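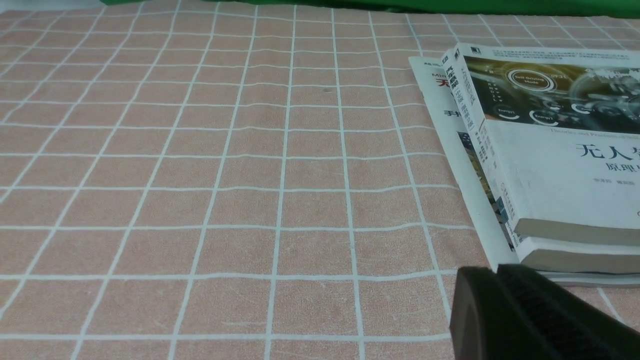

Zerham, July 24, 2020

By-election for Getell Ward: Frequently Asked Questions

Why is a by-election being held?
The councillor for Getell Ward resigned with more than two years of the term remaining. Under the municipal by-law, council must declare the seat vacant and fill it by by-election when the remaining term is longer than twelve months.

When will voting take place?
Voting day will be in September. The exact date and the hours of voting will be posted on the Town website and mailed to every household on the voters' list.

Who may vote?
You may vote if you are a Canadian citizen, are at least 18 years of age on voting day and live in Getell Ward, or own or rent property there. Residents of Lie Ward and Rirkusier Ward do not vote in this by-election unless they own or rent property in Getell Ward.

How do I know which ward I live in?
Your ward is printed on your property tax bill. The boundary between Getell and Lie was moved before the last general election, and 951 addresses changed wards at that time. If yours was one of them, please check the current ward map before contacting the Clerk's Office.

What identification is required?
Bring one document showing your name and qualifying address. A driver's licence, a utility bill or a signed lease is acceptable. Photo identification is not required.

Can I vote by mail?
Yes. Mail-in kits must be requested in writing from the Clerk's Office. Completed ballots must be received by the close of voting – a postmark is not sufficient.

How does a person become a candidate?
A candidate must be qualified to vote in the Town and must file nomination papers in person, with the signatures of 60 eligible voters from any ward. The filing fee is refunded to candidates who submit their financial statement on time.

Is there a limit on campaign spending?
Yes. Each candidate may spend up to $4,000. A single contributor may give no more than $1,000 to any one candidate. Contributions from corporations and trade unions are not permitted.

Where may election signs be placed?
Signs are allowed on private property with the owner's consent. They may not be placed in parks, on utility poles or within the grounds of a voting place, and must be removed within three days after the vote.

Will council continue to meet?
Yes. Regular meetings will go ahead as scheduled. Until the new member is sworn in, enquiries from Getell Ward residents should be sent to the Mayor's Office.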